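Kindby Season 2 review: the talk show I keep telling everyone to watch

I went into the second season of Kindby ready to be let down. The first run was such a small, odd thing — one host, two guests, a couch that looked like it came out of somebody's den — and when Druso announced more episodes and a bigger studio, I figured the charm would be the first thing to go. Well, I finished the whole season by Tuesday night and I've already started it over!

If you haven't seen it, the setup is simple. Two celebrity guests who have worked together (or dated, or feuded, or all of it) sit down and answer questions they wrote for each other. The host mostly stays out of the way. There's no rapid-fire round and no gift basket. The best episode this season pairs two former co-stars from the hospital drama Prirnbridge, who hadn't spoken since the finale, and the first 15 minutes are so awkward I had to pause and get a snack. Then one of them laughs at the wrong moment and the whole thing opens up. I loved it.

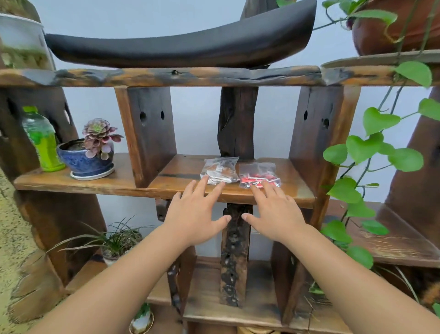

Reading time: 4 min | 805 words in the full print edition

What surprised me most is how well the show handles relationship talk. You know how these interviews usually go: somebody gets asked when the wedding is, somebody dodges, and the clip is everywhere by breakfast. Kindby lets people take their time. In episode five, a singer spends a good long stretch explaining why she and her partner bought a house before they ever talked about marriage, and it's funny and a little sad and I hung on every word of it.

The new studio is fine. It's brighter, the sound is a lot better than last year, and they kept the couch (thank goodness). I do miss the closeness of the old room, and the live audience laughs too hard at things that are only sort of funny. Episodes now run up to 70 minutes, and two of them could lose a chunk from the middle without anybody noticing. The musical guest segment can go, too. I skipped it after the third one.

On the app side, Druso has finally fixed the subtitles, so the cross-talk is easy to follow now. The bonus clips are still buried under a menu I can never find twice. Dig for the one from the Birkett reunion episode — the cast reads old fan mail out loud, and it's better than most of the reunion itself.

My score: 84 out of 100, up from last season, and I'd go higher if they dropped the music. Start with the Prirnbridge episode, then go back to the first one and watch in order. New viewers can skip season one and still follow everything, though I'd hate for you to miss the one with the parrot.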